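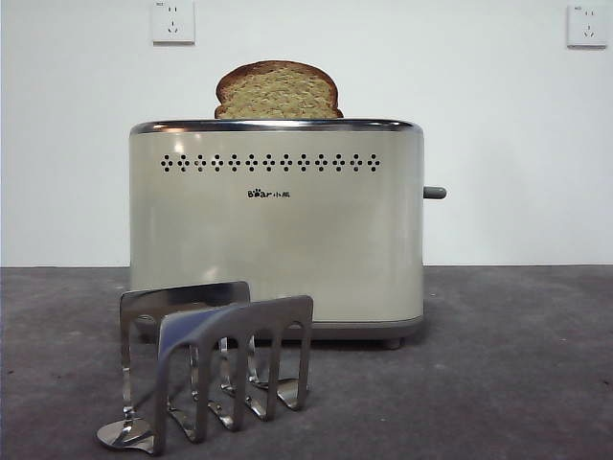 Call for Participants: Review of Gripper Faults in Household Tasks

Frota Assistive Systems, Plondurton site
Reference 407
Posted Thu 12 March

Frota invites applications from adults living in or near Plondurton to take part in a paid review of faults in tabletop robot work. The review follows the suspension of kitchen and cord-handling tasks at the Plondurton site earlier this year. It will inform the decision on whether those tasks may resume.

Background

The tasks under review include placing bread in a toaster, moving slices to a rack, and picking up and laying down lengths of cord. During routine operation, the gripper on one station failed to open after receiving a release command. The arm continued to its next position while still holding the item. The control software recorded the release as complete, and the operator received no warning.

An internal check of the station logs identified 47 further releases in which the commanded and measured finger positions did not agree. No injury was reported. Work with heated appliances was stopped at Plondurton and at the Feltasville site the same day, and the emergency stop procedure at both sites was rewritten.

The cause has not been established. Wear in the finger drive, material caught between the fingertips, and a fault in the position sensor are all still being considered. Cord tasks are of particular interest, as a thin item can remain pinched at the tips when the fingers are reported open.
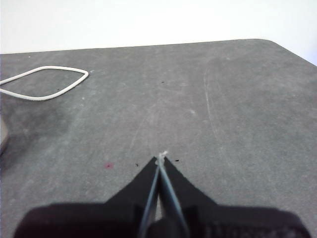
Feltasville operators asked that the review also cover the half-second after a stop is pressed, when the fingers keep whatever force they had; in their view a stop that leaves the grip closed should be treated as a fault in its own right. The request has been accepted, and grip behavior after a stop is now part of the protocol.

What participants will do

Participants will attend 28 sessions over seven weeks. In each session they will watch a station from behind a guard, follow a written task sheet, and press a handheld button whenever they believe the gripper has failed to release, has released early, or has moved in a way they did not expect. Participants will not reach into the work area while power is on. Appliances will be unheated for the first three weeks. Heated work will begin only with the written approval of the site safety office.

After each session, participants will complete a short form and a recorded interview. Button presses will later be compared with the station logs.

Who may apply

Applicants must be 18 or older and able to stand or sit at a station for up to 90 minutes with one break. Normal or corrected vision is required. No technical background is needed, and up to half of the places are reserved for people who have never worked with automated equipment. Current employees of Frota and members of their households are not eligible.

Persons with an implanted medical device should state this on the form so that a suitable station can be assigned.

Payment and conditions

Participants receive $61 per completed session, paid every two weeks. A session ended early by Frota for safety reasons is paid in full. Travel from Ukville and Feltasville is reimbursed at the standard site rate. Participants may withdraw at any time without giving a reason and will be paid for the sessions they have completed.

Safety glasses are provided and must be worn. Loose sleeves, scarves and lanyards are not permitted beyond the yellow line.

How to apply

Application forms are available at the Plondurton reception desk and at the Ukville office. Completed forms must be received by the last working day of March. Please quote reference 407. Selected applicants will be invited to a safety briefing, and attendance is required before a first session can be scheduled.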